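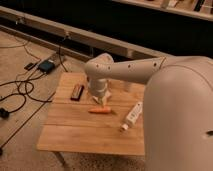 From: Rosine Lebrun
To: small-furniture list
Date: Tuesday, February 5, 2019
Subject: Re: Finish for a plank-top side table

Martin wrote:

> I have been given a Skanent side table with a plank top and would
> like to use it in the kitchen for veg and odds and ends. The top
> looks dry and the grain catches on a cloth. Two questions. Would
> you oil it or varnish it? And what do people do about the joins
> between the boards? Crumbs go in and stay in. I was thinking of
> filling them. There is also a ring near one corner that hasn't
> come out with washing up liquid.

Martin,

I would oil it. Varnish on a plank top looks fine for a year or so, then it cracks along the joins where the boards move against each other, and once water gets under it you have a grey line that needs sanding out. I did the Fellotar in our hall with varnish and ended up taking the whole lot off again.

Don't fill the joins. The boards need to shift a little between winter and summer, and hard filler either pops out or splits the edge. For crumbs I use an old toothbrush, dry, along the length of the join, and then the narrow end of the vacuum cleaner. A wooden skewer will get out anything stuck. Never a knife.

For the ring, try fine paper first. I start at 300 and go with the grain, lightly, over the whole board and not only the mark, or you will get a pale patch. Wipe off the dust, leave it overnight, then oil. There is no point going up to 3,000 on a kitchen table. A surface that smooth takes hardly any oil and you will see every scratch.

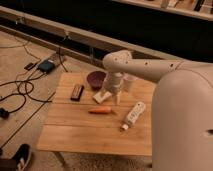 Two thin coats are enough for light use, with a day between them. I use the Leclerc oil, but any that is sold for worktops will do. Put it on with a rag, wait a quarter of an hour, and wipe off everything that hasn't gone in. Pale boards with a bit of wear and open grain, like the ones under the carrot and the small purple bowl, will drink the first coat quickly, so go back over any dull places before you wipe. Watch bottles as well. One lying on its side, as the white one is there, can leak from the cap for hours before it is noticed, and oil won't hold back a puddle for that long. Stand them up, or keep them on a saucer.

Carrots and beetroot: oiled wood will take some colour from the cut ends if they are left. Lemon juice and salt gets most of it out, but rinse well and re-oil the spot when it is dry.

Check the legs while you have it upside down. On the Skanent I had, the bolts had worked slightly loose and the top rocked when I leaned on it. A quarter turn on each was enough. If one of yours is missing, Harkon used to sell the bolts loose. The bag I have left is marked 1,121, which I take to be their part number, but measure yours before ordering.

Rags with oil on them should be laid flat outside to dry before they go in the bin. Don't leave them screwed up in a bucket.

Let me know if the ring is black and not white. Black usually means iron, and paper won't shift it.

Rosine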